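Pidum

A small word list of household container names, with notes on what people in Brerkmont call them. Last updated 20 October 2025.

What you get

One tab-separated file, pidum.tsv, with 1,035 rows. Each row is a name somebody used for a thing you put other things in. There are 582 distinct names once you fold the spellings together, and 119 of those are some form of "tub." I did not expect to spend a spring on tub.

Columns

name: as written, typos kept
folded: my best guess at the spelling they meant
used_for: free text, often a complaint
source: hughes (answers from the Hughes Street survey) or hiro (yard sale listings from the Hiro board)

Where the names came from

The survey went out in March on paper, with a pencil attached. The pencils did not come back. The listings were copied by hand with prices and phone numbers left out, so please don't write to me asking whether the crock is still for sale.

Known problems

"Bucket" and "pail" are kept apart. I got letters when I merged them.
Nine rows have an empty used_for. One of them says "see above" in the name column, with nothing above it.
"Bin" covers everything from a desk tidy to a sloping metal thing the size of a sink. Version two may split it by material.
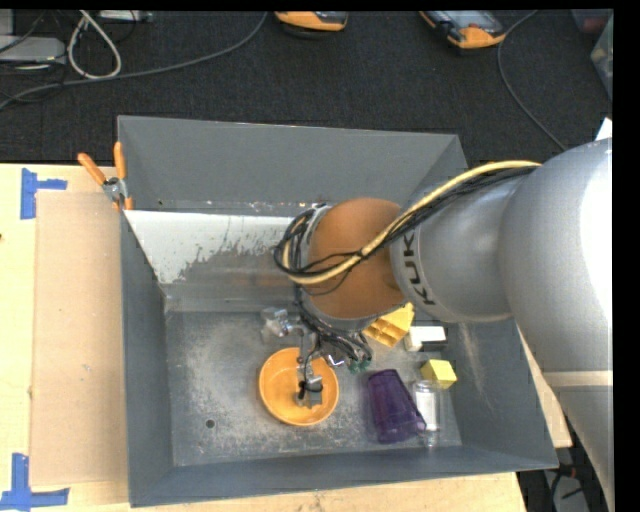

Loading it

Any spreadsheet will open the file. Set the separator to tab, and turn off autocorrect first or it will change every "kist" to "kissed." The encoding is UTF-8. Quotes inside used_for are plain characters and should be left alone.

License

Use it for whatever you like. If you publish something, name the list and the version. Corrections are welcome, apart from bucket and pail.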